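When a Robot Loses Its Place

Have you ever closed your eyes and tried to touch your nose? Your brain knows where your hand is, even in the dark. Robots don't get that for free!

At the Granus workshop in Clovport, people teach robots by doing jobs with hand-held grippers. Cubes on the grippers carry black and white patterns. A camera spots the patterns and a computer works out where each gripper is, again and again, so a robot can copy the moves later.
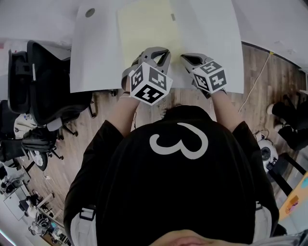 Two grippers at the table, each with its own patterned cube.

One day in May, a robot named Dijkstra tried to copy a paper-folding lesson. It reached down — and bonk! Its jaws pushed right into the table. Innes MacKinnon hit the big red stop button, and the arm froze.

What went wrong? Sotiris Karagiannis played back all 600 lessons to find out. In 19 of them, a hand had covered a cube for a moment. The computer couldn't see the pattern, so it guessed, and it guessed too low. What a sneaky bug!

Now the computer throws out any lesson where a cube disappears. Dijkstra also has a new rule: if you feel a hard push, stop at once.

Try it! Draw a pattern on a box and slowly cover it with your hand. When can your friend no longer tell which way it's facing?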